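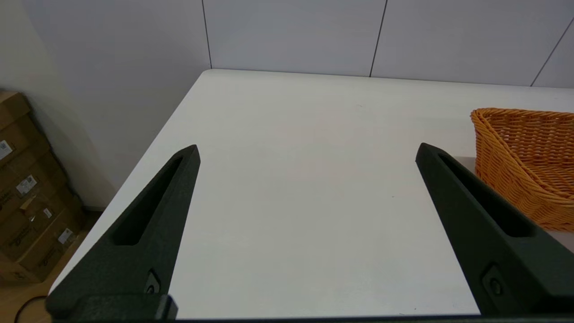

Posted by Mokgethi on Oct 8, 2023 | Filed under: Workshop, Gripper | 4 comments

The second set of fingers is on. I started this gripper in April, and the first pair never closed straight. They met at the tips when the jaws were nearly shut and drifted apart if I opened them any wider. I spent too long blaming the servo.

The cause was the base of each finger. The old design had a round boss and let the screw do all the locating, so the finger could turn a little under load. The new ones have a rectangular recess with the screw head sitting down inside it. Same dark green filament as before, Kindita 3147, mainly because I had most of a spool left.

I kept the long slot down each finger. It saves some print time and lets the finger give a bit when it presses on something. A solid version I tried over the summer was stiffer, but it also pushed things off the table.

The wrist camera is mounted so that both fingertips stay in view with the jaws wide open. That took four brackets. The first one sat too low and one finger covered most of what I wanted to look at. The current one is a Clenanine bracket with two holes redrilled, and I'd like to replace it with a printed part when I get a chance.

The first test object is the orange basket. I picked it for the rolled rim, which is a good thing for a two-finger gripper to go after, and for the weave, which the camera software can find on a white table without much trouble. Picking it up from the side is harder because the wall slopes – the fingers want to slide along it.

The plan is 500 open and close cycles with nothing in the jaws, then 20 rim grasps, then a look at the screws. If either one has backed off I'll go to threaded inserts.

Still to do: route the cable properly, wipe down the table, and rewrite the homing routine. The controller is the same Jallow board I used on the plotter and it still forgets its zero at power-off. I'll put the finger files up once the cycles are done.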